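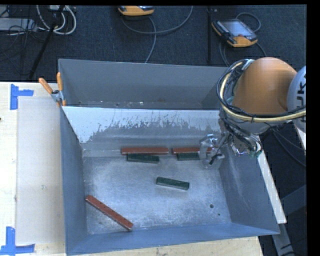 Small Events, Small Servers: How a Hobby Community Keeps an Old Game's Seasons Going

Project report, Games and Communities module
Mitra Golestani
Supervisor: Oranuch Thongsuk

1. How I came to the subject

I have played Votham since I was thirteen, which is a good deal longer than I have done anything else with any regularity, so when we were asked to choose a project on how players and games shape one another I am afraid I didn't look very far. Votham is an online game of boats, trading and (mostly) getting lost in fog. The company that made it stopped adding things to it some years ago. The official servers are still up and you can still buy it, but there are no new islands, no new hulls, and the seasonal festivals that used to come round four times a year simply repeat the last version that was made.

What interested me was that the players I know still talk about the festivals as if they were fresh. On a player-run server called Tromside there is a harvest festival every October that has almost nothing left of the original in it. There are new races, a cooking contest judged by people who take it terribly seriously, and a long story about a drowned bell that has been carried on from year to year by several different writers. I wanted to find out how that is put together, who does the work, and whether the people who take part care that it isn't official.

My supervisor, Oranuch Thongsuk, very sensibly asked me at our first meeting what I would do if the answer was "they like it and they have time". I have tried to keep that question near me throughout.

2. What I did

I used a questionnaire, a set of longer talks, and my own notes from taking part. The questionnaire went up on the Tromside message board and on the board of a second, smaller server called Homcombe, and it stayed open for the whole of the festival. I had 125 usable replies. I then held five longer talks over voice chat with people who had helped to build or run something, three from Tromside and two from Homcombe. Each talk was meant to take 20 minutes and not one of them did. The longest finished well after midnight and wandered into a discussion of whether the fog should make a noise.

My own notes were the hardest part to manage. I enjoyed myself, and I would come away from an evening's racing with half a line written down and a great deal of pretend mackerel. After the first few evenings I made a rule that I would write for ten minutes before I was allowed to log off, and the notes from then on are much better. I have leant on them more heavily than the earlier ones.

Everyone who took part was told what the project was for, and I have left out player names, including the funny ones, with some regret.

3. The two servers

Tromside is the larger by a long way. It had 415 registered accounts when I started, although plenty of those belong to people who come back only for the festival. It has written rules, a calendar, and a shared folder where anyone who builds a race or a quest has to leave notes on how it works. One helper told me the folder was the dullest thing they had ever made and also the only reason there was still a festival, as the person who built the original race course had moved on to other games and left no instructions whatsoever.

Homcombe is a different sort of place. It began as a group of friends, and plans are mostly made in conversation on the evening itself. Their festival last year was a lantern parade, which became a rescue when the lead boat ran aground, and then became a sort of party on the sandbank. Several people mentioned the sandbank in their replies without being asked about it. When I spoke to one of the organisers she seemed a little embarrassed by how loosely it was run, but she also said she would stop enjoying it if there was a folder.

I had expected to find Tromside's players happier with their festival, simply as there is so much more in it. The replies don't show that. Both groups were very fond of what they had, and the complaints were of different kinds. On Tromside people complained about fairness: the cooking judges, the start times, the wind on the third leg of the long race. On Homcombe they complained that they had missed things, having logged in an hour late to find everybody had sailed off somewhere.

4. Old content and new

One part of the questionnaire asked people to say what they remembered best from any festival, official or otherwise. I sorted the answers into those about things the company had made and those about things players had made, and I ran into trouble straight away. The drowned bell, for example, uses a model from an official festival, but the story around it belongs entirely to the players. The favourite race runs through a channel the company built and then never used for anything. In the end I added a third heading for mixtures, and it turned out to be the fullest of the three.

This made me rethink my starting point a bit. I had pictured a company going quiet and players filling the gap with something of their own. It would be fairer to say that they are still working through what was left in the cupboard. One of my longer talks was with a builder who goes by the name of her boat, Sorrentino (she was happy for the boat to be mentioned), and she described spending a whole winter sailing round the edges of the map looking for unfinished places she could use. She had found a jetty, half a lighthouse and a beach with no sand on it. All of them are now in the festival.

There is a less cheerful side. Because the player servers depend on the company's launcher, any change to it can break them, and this happened in the middle of last year's festival. Tromside was down for two evenings. People were patient on the whole, but the helpers I spoke to remembered it as a miserable time, full of messages asking when it would be mended from players who seemed to think they were paid staff.

5. Difficulties with the project

My replies come from people who read message boards, and people who read message boards are probably keener than most. I have nothing from those who tried the festival once and drifted away, and I would dearly like to have spoken to a few. I also knew many of the Tromside players already, which made them easy to talk to and, I suspect, rather polite about the race I helped to marshal.

I would ask fewer questions another time. The questionnaire had a long section on which other games people played, put in at the last minute, and I have not used a word of it here.

6. Further work

Homcombe is planning a spring festival and has asked whether I would like to come along, with or without a notebook. I should like to follow it from the first conversation to the last evening, as everything I know about their planning comes from people remembering it afterwards. The questionnaire, the sorted answers and my tidied notes are in the appendices, and the untidied ones can be had from me on request.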